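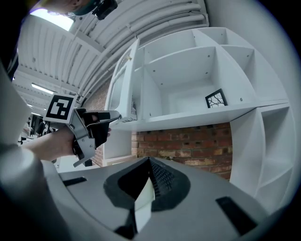

Chapter 2
Light and Glass

In this chapter you will learn
why some materials let light through and others do not
how the surface of a piece of glass changes what you see through it
how to tell the difference between transparent, translucent and opaque

Key terms: transmit, absorb, scatter, transparent, translucent, opaque, refraction

Remedios Palacios restores old windows in the town of Undenthorpe. When a customer brings her a cracked pane, she first has to find out what kind of glass it is. She holds it up to the workshop window and looks at a brick wall across the street. If the bricks are sharp and straight, the pane is modern float glass. If the lines of mortar wobble as she moves the pane from side to side, the glass is older and its surface is uneven. If she can see brightness and color but no bricks at all, the pane was made that way on purpose.

All three panes let light through. The difference lies in what happens to the light on its way.

2.1 Three things light can do

When light reaches an object, some of it bounces off, some is absorbed and turned into heat, and some may pass through. Passing through is called transmission. A material that transmits most of the light that reaches it, and keeps the rays in order, is transparent. Clean water and window glass are transparent. A material that transmits light but sends the rays off in many directions is translucent. Wax paper is translucent. A material that transmits no light is opaque.

Thickness matters too. A thin slice of some kinds of stone will glow in front of a lamp, while a block of the same stone will not.
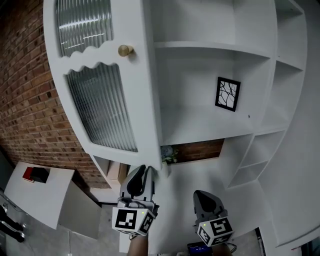
Glass does not have to be colored or painted to hide what is behind it. Changing the shape of its surface is enough. Each time light crosses from air into glass at an angle, it bends, and it bends again on the way out. With a flat pane the two bends cancel, so the ray leaves in the direction it came from. Reeded glass, like the ribbed panes in the white cabinet door, has a surface made of narrow ridges. Each ridge bends light by its own amount, and whatever is behind the door shows only as blurred, pale stripes. The ribs run up and down, so the bending is mostly to the left and right.

Frosted glass works in a similar way, but its surface is covered with tiny pits instead of ridges. The pits face every direction, and no stripes appear.

Try it yourself

You will need a clear plastic ruler, a sheet of wax paper and a page of printed text. Lay the ruler flat on the text and read through it. Now do the same with the wax paper. Lift the paper 2 inches above the page and look again. Write down what changed.

Check your understanding

Explain how a sheet of glass can transmit light and still hide an object. Use the word scatter in your answer. Then find one translucent object at home and describe its surface. We will return to your notes in section 2.3, where bending is measured with a protractor.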